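Can It Wind a Cable Yet?
2020-07-31

Every few weeks one of you writes in to ask when you can stop folding your own laundry. This time it was Leena Hyvönen, who runs a repair shop and wanted to know the shop-floor version: when can she buy something that will take a pile of returned office gear, sort it, wipe it down and put it in boxes? She has shelves of the stuff and would happily hand the job over tomorrow.

My short answer is not yet, and please don't clear out the back room for it. My long answer has a lot to do with cables, so bear with me.

Some jobs are in pretty good shape. If the things arrive the same way up every time, on a belt, a machine will move them all day and never ask for coffee. Vacuuming is more or less fine (mine still eats socks). Past that it gets patchy fast, and the reason is usually something you and I do without looking. Take lifting a keyboard. It's long, it's thin, it wants to tip if you grab it in the wrong spot, and there's a tail on one side that goes wherever it likes. Most of us use one hand at each end and never think about it.
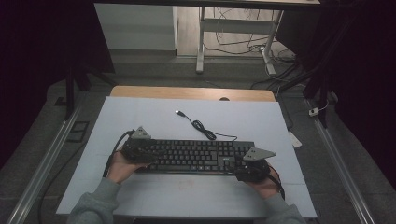

What the two hands are doing

I spent a good part of last week reading about two-handed work, and I came away with a lot more respect for my own elbows. When you carry something wide, each hand is quietly reacting to the other. One side dips, the other side follows. For a machine, that means two grippers that agree on where the thing is and how hard to squeeze, all the time, with no pause to check. Get the timing a little off and you either drop one end or bend the middle.

One popular way of teaching this is to have people do the chore themselves with grippers on their hands, over and over, and let the machine learn from the recordings. I like the idea a lot! You get all the little corrections people make without knowing it. You also get their bad habits, I suppose, and if anybody ever records me packing a box we are all in trouble.

Tharindu Uddin, who used to pack orders at Roltetti before he moved over to Stendine, wrote me a long email on this. His view is that lifting isn't the hard bit at all. "Give me something stiff and I'll find you a robot that can carry it," he says. "Then ask it to deal with the cord." He figures he boxed more than 1000 items in his last January there, and the ones that slowed him down were always the ones with a wire attached.

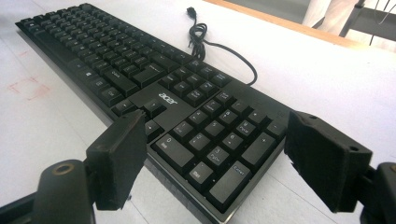
I'm with Tharindu on this, and I'd add that size is a second headache people skip over. Think about what a pair of padded fingers has to manage on one ordinary object. A numeric keypad fits between them easily enough, but the rest of the keyboard stretches well away from there, so a grip at that end leaves a lot of weight hanging out to one side. Then there's the USB cable in its loose coil, with the plug end sticking out free. You or I would scoop that up with a spare finger -- a two-fingered gripper hasn't got a spare.

So, Leena, my guess for your shop: sorting by type, fairly soon, if somebody lays things out for the machine first. Wiping flat surfaces, maybe. Winding cords and tucking them in neatly, I wouldn't hold my breath. Laundry people, you're in the same line, and a fitted sheet is one giant cord as far as I can tell.

Next issue I'll get to Vasanthi Mridha's question about dishwashers, and whether loading one is easier than unloading it. If you have opinions (you do), hit reply and send them along.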